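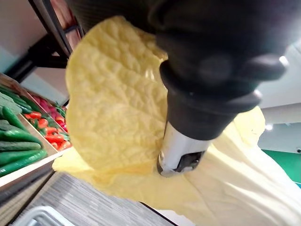
VEG CORNER: OCTOBER

Quick one this month, the van is due and I've got the order sheet to finish. Sorry in advance for spelling.

First the good news. The fresh shelf at Mostlow is staying. We had the go-ahead on the rent and the shelf keeps its spot by the side door, same hours as before, open till six, later if someone's still at the till. If the side door sticks, push low down. It's the damp.

Pale leafy stuff is the thing to buy right now. Crinkly at the top, smooth and nearly see-through lower down, folds up round itself when you pick up a bunch. Cucumbers still going too, dark green ones, and red things and pink things further along. Go early if you want the pick of it.

Several of you asked at the last soup night what on earth to do with a whole head of napa cabbage once you've had one stir fry out of it. Fair question. A big one lasts a small household well over a week and it does take up half the fridge. So, what follows is everything people wrote on the back of the sign-up sheet, tidied up a bit by me. Quantities are loose. Use your eyes.

KEEPING IT

Don't wash it before it goes in the fridge. Wrap in a clean tea towel or newspaper, then a bag, not tied. Stand it upright if your fridge door allows, otherwise bottom drawer. Outer leaves go floppy first, peel them off as you need them and leave the heart alone. The yellow inner ones keep longest.

Cut ends go brown. Slice off a sliver and carry on.

Floppy leaves come back in a bowl of very cold water, 12 minutes or so does it, longer won't hurt. Shake them well or your salad will be a pond.

Don't freeze it raw for salads. Goes to rags. Fine frozen for soup.

RAW

Inner leaves only, for my money. Stack them, roll them up, slice across thin. Lemon, pinch of salt, a bit of sugar, oil. Leave ten minutes. Add cucumber if you've got it, seeds scraped out, and a few radishes sliced as thin as you dare. Peanuts on top if there are no allergies in the house.

Someone wrote "with apple and yoghurt" and nothing else. Tried it Tuesd— no, tried it the other night, works. Tart apple. Bit of mustard in the yoghurt.

The ruffly bit at the top of the leaf holds dressing, the white bit at the bottom crunches. Cut so that everybody gets some of each. Otherwise one person gets all the stalk and sulks.

SOUP

This is the one we did for soup night, scaled down from the big pot. Serves four, or two with lunch the next day.

Half a large cabbage, or a small one
An onion
Thumb of ginger
Two cloves garlic, more if you like
Two carrots
1,000 ml stock, veg or chicken
Noodles, whatever's open
Soy sauce, white pepper

Onion, ginger and garlic in a bit of oil, low heat, lid on. Carrots in thin coins. Stock in. Simmer till the carrots give. Cut the cabbage across in ribbons, keep the thick white bits seperate from the leafy bits. White bits in for five minutes, leafy bits and noodles in for the last three. Soy and pepper at the end, taste it, then more soy.

Don't put the leafy bits in early. We did that the first time with the big pot and it all went khaki.

An egg stirred in at the end is good. So is leftover chicken. So are dumplings from the freezer, which is how I have it at home most weeks.

ROASTED

425 if your oven is an old Fahrenheit one like the one in the hall kitchen, 220 for everyone else. A bit less for fan.

Cut the head in quarters longways through the root so it holds together. Oil, salt, cut side down on a tray. Fifteen minutes, turn, ten more. Edges should be properly brown. The frilly tops will catch, some people love that, if you don't then tuck them under.

Butter with a bit of miso mashed in, dabbed on while it's hot. Or plain butter and lemon. Or grated cheese and back in the oven for two minutes, no shame in it.

QUICK PICKLE

For the jar people. You know who you are.

Tear the leaves into pieces the size of a playing card. Big bowl, salt all over, work it in with your hands, leave an hour. It'll shrink to a third. Rinse, squeeze hard. Equal parts vinegar and water with a spoon or two of sugar, warm it till the sugar goes, let it cool. Pack the cabbage in a clean jar with sliced radish and a bit of chilli, pour over. Fridge. Ready next day, eat within the week.

Not a proper long ferment and won't keep in a cupboard, please don't try. For the real thing there's a session planned at Tăng, the café at the top of the hill, who've offered us their back kitchen for an afternoon. Bring a jar with a lid and an apron. Cabbage, salt and chilli provided, small charge to cover it, pay on the door. Date going up on the noticeboard once they've confirmed. Places limited by how many chopping boards we can borrow so put your name down soon.

CUCUMBERS

Since we're on it. If you've bought more than you can eat:

Smash them. Flat of a big knife or a rolling pin, then tear into chunks. Salt, drain in a colander while you do the rest of tea. Garlic, vinegar, sesame oil, pinch of sugar. Gone in minutes in our house.

Grate one into yoghurt with mint and squeeze the water out first. I forget this every time.

Old ones with big seeds, peel, scoop, cut in half moons, fry in butter. Sounds wrong. Try it.

ODDS AND ENDS

Bags. We're nearly out of paper bags again. Bring your own if you can, or a box. Spare carriers can go on the hook inside the door, clean ones only please, last lot had something in the bottom.

Handling. Leafy things bruise. Lift from the base, two hands for a big head, and put it back the right way up if you change your mind. Same goes for anything soft further along the shelf. Squeezing doesn't tell you much anyway.

Labels. Prices are on the shelf edge, not on the veg. If a label has dropped off ask at the till. New labels coming, the old ones curl up.

Scales. Back from repair. They read in grams only now, so for the pounds and ounces lot there's a chart taped to the wall next to them. Don't lean on the scales.

Scraps. Outer leaves and trimmings go in the green bin by the back step, which goes to the Calier allotments for their compost. No cooked food, no teabags, no stickers. Stickers are the main problem. They don't rot and someone has to pick them out.

Orders. Box orders are in by noon the day before, as ever. We've swapped to Jidenent for the order form because the old one kept losing people's notes. Same link on the website, looks a bit different when you get there. If you had a standing order it should have moved over but please check it, a couple came through with the wrong box size. Notes box is at the very bottom, keep scrolling. If you hate forms the paper slip still works, drop it in the tin.

Soup night money. The tin came to £2,029 over the year after costs, all of it going on the hall kitchen. New extractor first, then the tap. Thank you to everyone who chopped, stirred, washed up or just ate a lot.

WANTED

Large stockpot with a lid, ours has a wobbly handle
Clean jars, any size, lids that fit
Chopping boards to borrow for the Tăng afternoon, name on the back in pen
Colander, big
Your recipes for beetroot, for next time. Short ones please. If it's longer than the back of a postcard I'll have to cut it

NEXT ISSUE

Beetroot, as above. Squash, how to get into one without losing a finger. And a list of what stores well in a shed and what really doesn't, after last winter's business with the onions.

Anything for the next one, in the tin or to the usual email by the end of the month. Van's here. Got to go.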